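Speaker notes — Why we vote the way our parents did
Community hall talk, 22 January 2022
Emiliano Montecinos

Slides 1 to 4 run on their own while people find a seat. Start talking once the fourth is up. Say hello, thank the hall, mention the tea is at the back. 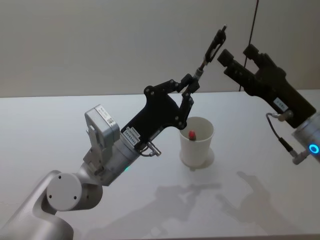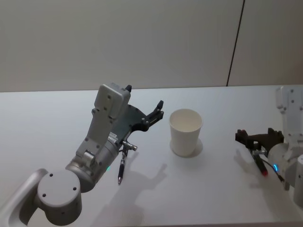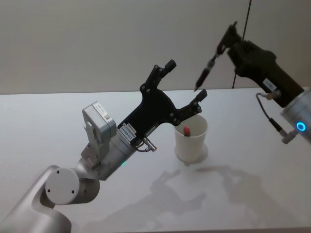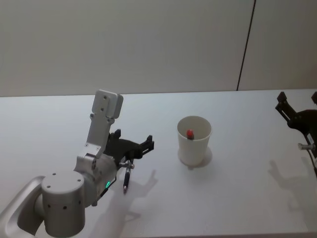 Start with the ward. Khúc ward has returned a councillor from one of the same two groups at every election I could find a result for. I'm not going to tell anyone who to vote for tonight, and I'll say so early because last time someone asked for their gold coin back. The question is how people make up their minds, or whether they do it at all. A vote is a small thing. Picture a white paper cup on a white table, like the one on the second slide, and imagine we each walk past and drop a slip of paper in it. Most of us have decided before we leave the house. Many decided years ago, at the kitchen table, listening to Dad go on about rates.

Slide 5. The doorknock.
In September I knocked on doors in Khúc and the streets behind the Cusex building. 87 people were willing to talk. I asked them to name one thing their councillor had done this term. 18 could. Pause here. Then say that nearly all the others still told me, without being asked, which way they'd be voting.
Don't claim this is a proper survey. It was one bloke with a clipboard, and I only went out on weekday afternoons, so it leans towards retired people and shift workers.

Slide 6. Habit.
Three reasons people gave me, in their own words as near as I wrote them down:
"We've always been with them."
"The other mob are worse."
"I don't know the rest of the names."
Spend most of the time on the last one. It's the one we can do something about. A person who doesn't recognise a name on the ballot will go to the name they know, and that name is usually the sitting member. I do the same in elections I haven't followed. Own up to that.

Slide 7. The Prelora Road bus.
Good local case. The bus was cut back to one service in the morning and one in the afternoon. There was a petition with 1,008 signatures, which is a lot for this end of town. People were properly angry. The councillor who moved the cut was returned a few months later with a slightly bigger margin.
If anyone from the council is in the room, be fair: the cut was part of a larger budget, and there were people who supported it. The point is that the anger and the vote never met. I spoke to people who'd signed the petition and then voted for him. They weren't embarrassed. They saw them as separate matters.

Slide 8. What the parties do about it.
Very little, and from their side that makes sense. A safe ward gets one leaflet and a wave from the footpath. The money and the visits go to the wards that might change hands. Covix, two suburbs over, swapped councillors at the last two elections and now has a new library and a resealed car park. I can't prove one led to the other. Say that plainly, as it'll be the first question.

Slide 9. Objection.
Someone will say that voting the same way is loyalty, and loyalty is a decent thing. I agree up to a point. My mother voted one way her whole life and could tell you exactly why, including the bits she didn't like. I've no argument with her. My argument is with voting the same way and having no idea what you're getting for it.

Slide 10. Before the next one.
Ask the room to do these and leave the list up during questions:
Read the minutes of one council meeting. They're on the website and most are under an hour's reading.
Write down one thing you'd want done in your street.
Ring or email every candidate and ask about it. Note who answers.

Questions, 20 minutes. Repeat each one into the microphone for the people up the back. If it turns into an argument about federal politics, steer it back to the bus.

Chairs need to be stacked against the side wall before we go — key goes back in the lockbox.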